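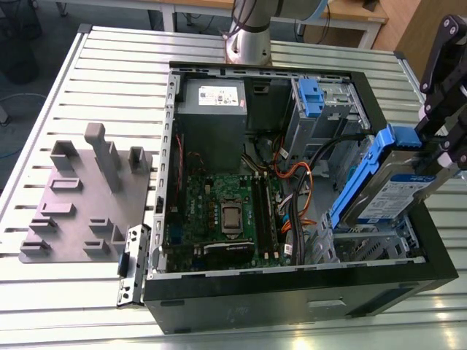 Refurbishment at the Pondari bench starts with the desktop towers, which make up most of what the Flurnness depot sends over. The current lot is 49 machines, logged on 2026-01-15, and the notes on this page cover the points that come up most often when one is opened. Work is done with the tower on its side and the side panel off, so that the board faces up and every connector can be reached from above. The Dell with the green motherboard is at the stage where the cooler is off and the processor is exposed in its socket. The retention lever stays where it is until the old paste has been cleaned from the top of the chip. Bench notes are by Yung-ching Tang, with corrections from Kam-wah Lai.

Power supply
The unit stays in the case for the first check. Copy the ratings from the specification label to the job card before anything is unplugged. Supplies that fail the load test go in the Mondby crate, label side up.

Processor and socket
Clean with a lint-free wipe and isopropyl alcohol, working from the edges toward the center. Inspect the socket only if the machine failed to post at intake – opening it without cause adds risk. Apply new paste just before the cooler goes back on.

Memory
Modules are tested one at a time in the first slot, then together. A full pass takes up to 44 minutes. Move any cables that cross the slots before pressing a module down, or the end clips may not close.

Graphics card
Remove the bracket screw first, then release the slot catch. Cards are listed separately under the Liao stock code and do not always return to the same case.

Drive bays
Blue latches are tool-free and should move with light pressure. If one sticks, check for a cable caught under the cage. Drives are pulled and wiped on a separate station, and the bay number is written on the drive tray.

Cables
Power leads and data leads are routed along the drive side and kept clear of the cooler. Four reusable ties per case is the standard allowance.

The running total for the program stands at 415 towers. The next lot from Flurnness is due in March.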